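4.3 Vergleichslauf mit zwei Fingersätzen

12 Kommentare · 31 Mal geteilt

Der Abschnitt gilt für den Greifer Siveo mit Steuerung Benjelloun ab Werkseinstellung. Für den Vergleich werden beide Fingersätze nacheinander am selben Arm gefahren. Die Kamera am Handgelenk bleibt dabei montiert und wird zwischen den Läufen nicht verstellt.

Vorbereitung

1. Arm in Parkposition fahren und Freigabe an der Steuerung wegnehmen.
2. Fingersatz A einsetzen. Die Klemmschelle bis zum Anschlag auf den Finger schieben, erst dann die Schraube anziehen.
3. Kamerakabel auf Zug prüfen. Es muss sich bei voller Drehung des Handgelenks noch leicht bewegen lassen.
4. Im Menü »Greifer« den Eintrag »Satz A« wählen und mit OK bestätigen.

VORSICHT: Quetschgefahr. Beim Wiedereinschalten führt der Greifer eine Referenzfahrt aus und öffnet dabei vollständig. Hände fernhalten, bis die Anzeige »Bereit« erscheint.

Kamerabild einrichten

5. Livebild öffnen und die Belichtung auf »Fest« stellen. Mit automatischer Belichtung sind die Aufnahmen der beiden Läufe schlecht vergleichbar, vor allem bei dunklen Fingern vor hellem Holz.
6. Bildausschnitt kontrollieren. Der Finger darf unten aus dem Bild laufen, die Klemmstelle muss vollständig zu sehen sein.

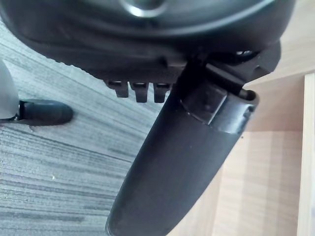 7. Referenzbild speichern. Der Dateiname beginnt mit dem Kürzel des Fingersatzes, danach folgt die Laufnummer.

Hinweis: Wird die Kamera später versehentlich verdreht, kann das Referenzbild im Livebild halbtransparent eingeblendet werden (Menü »Ansicht«, »Überlagern«).

Vergleichslauf

8. Prüfprogramm 783 laden. Programm 927 ist für den Sauggreifer vorgesehen und bricht hier mit einer Fehlermeldung ab.
9. Greifkraft auf 70 Prozent einstellen und Freigabe erteilen.
10. Lauf starten und das Protokoll nach dem Ende unter »Satz A« ablegen.
11. Schritte 1 bis 10 mit Fingersatz B wiederholen, im Menü »Satz B« wählen. Greifkraft und Belichtung nicht ändern.

Bei den Läufen in Dikcombe hat Iona Kerr die Kraft für beide Sätze auf 68 Prozent gesenkt, weil die dünnwandigen Prüfkörper nachgaben. Das ist zulässig, muss aber im Protokoll stehen.

Rückfragen zu den Protokollvorlagen an Roswitha Bachmann, Zatska.

Stand: 8. Januar 2024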